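The Last Bus to the Big Shop

The 809 leaves Wornside at twenty to ten in the morning and comes back when it feels like it. Officially it returns at ten past one, from the stop outside the Eltby superstore, and in that gap of three and a half hours a whole village is expected to do its shopping, see the dentist, quarrel with the bank and eat a toasted teacake. Most of us manage the teacake.

I moved to Wornside in July with a car that died in its first week. The garage in Dustley quoted me a sum that made me laugh out loud, and then sit down. So I have become a bus person, and a bus person thinks about groceries in a way that a car person never has to. A car person buys potatoes. A bus person weighs up potatoes, in both senses, and often comes home with rice.

There was a time when none of this was needed. In 1964 the village had a butcher, a baker, a hardware shop with paraffin in the yard, and a grocer who sent a boy round on a bicycle with your order in a box. The parish newsletter from that year, a run of which is kept in a cupboard in the church porch, carries a furious letter about the boy. He whistled. The writer thought it was lowering the tone of Chapel Lane and wished to know what was going to be done.

What was done, in the end, was the bypass. Then came Eltby, with its car park and its own roundabout, and one by one the shops turned into cottages called The Old Bakery and The Old Forge. My own house is called The Old Dairy. I buy my milk eleven miles away.

Learning to carry

The first rule of bus shopping is that your hands are your limit. Rucksacks help until you try to sit down in one. The wheeled trolley is the wiser choice, and I held out against it for six weeks on grounds of vanity, which is a poor thing to have on a gradient like Station Hill. Mine is tartan. I have been complimented on it by women thirty years my senior and I now take a quiet pride in its bearings.

Seats on the way home are given out by load. Frozen food goes at the front, near the door, so it can be first off. Compost and cat litter ride in the pushchair space, if there is no pushchair, and there is a stiff silence if there is. Eggs travel on the lap. I once saw a man get on with a flat-packed wardrobe and a look of such calm that the driver simply closed the doors and drove.

The county council would like us to stop all this. Its latest plan, published on October 15, 2024, talks of "digitally enabled rural access", meaning that we should order online and stay at home. The plan is 300 pages long and the bus is mentioned on one of them, under Legacy Services. I have read the page several times. It has a photograph of a different bus.

Ordering in

I did try. The big supermarkets will deliver to Dustley but regard Wornside as a rumour, so I went with Workneh, a small outfit that runs a van up the valley twice a week from a unit behind the cattle market. You fill in a form, you pick a slot, and a very polite text tells you the van is stuck behind a tractor.

The trouble is with the filling in. Without the weight of the trolley to keep you honest, you order like a person expecting a siege. Drinks, because they are heavy and somebody else is lifting them. Detergent in the giant size, for the same reason. By the time it has all been heaped on a table you are left wondering who on earth you thought you were feeding, or washing.
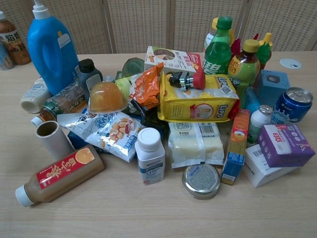 The case for the small shop

There is talk of a community shop in the old reading room. A leaflet has come round asking each household for £100, in return for a share certificate and the right to complain. I have paid up. So has everyone in my row, including the house that complains already without a certificate.

I doubt it will save us from Eltby. A shop that size can sell bread, stamps, matches, a decent cheddar and those tins of mustard powder that never seem to run out in anybody's lifetime. It can't sell you a wardrobe. But I could walk there in my slippers, and I would like, just once, to buy five pounds of potatoes without planning for it.

Until then it's the twenty to ten. The trolley is by the door with my list in the front pocket, and the forecast is for sleet.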